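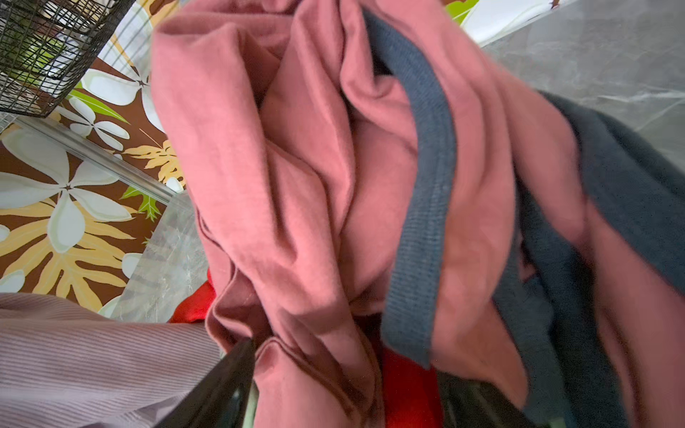 **Pilling on mixed jersey/knit loads**

**hajek_st** wrote:
Moved to a hard water area in December. Cotton jersey is fine, but anything with a ribbed cuff now pills after a few washes. Machine is a Witach front loader, mixed program, 127 minutes. Would shortening the cycle help?

**gfarkas** wrote:
Yes. Pilling is abrasion, and abrasion scales with drum time. Use the short program and turn knits inside out.

**Lutberg26** wrote:
Disagree on the short program. On mine it runs a higher drum speed to make up the time. Check the manual for rpm before switching. Load size matters more. I keep knits to half a drum.

**gfarkas** wrote:
> Load size matters more

Only up to a point. An underfilled drum lets the garments drop farther, which is its own kind of wear.

**Lutberg26** wrote:
For towels, fine. A sweater doesn't weigh enough for that to count.

**hajek_st** wrote:
Manual gives the same rpm for both programs. Dosage chart has soft water at 2 caps. I never changed it after the move.

**a_magagula** wrote:
Then fix that first. Underdosed hard water leaves mineral residue and the fiber goes stiff. Wash jersey and knits separately for 8 loads and change one thing at a time, otherwise you won't know which it was.

**hajek_st** wrote:
OK. Dosage first, same program, knits in a mesh bag.

**gfarkas** wrote:
The bag is a second variable.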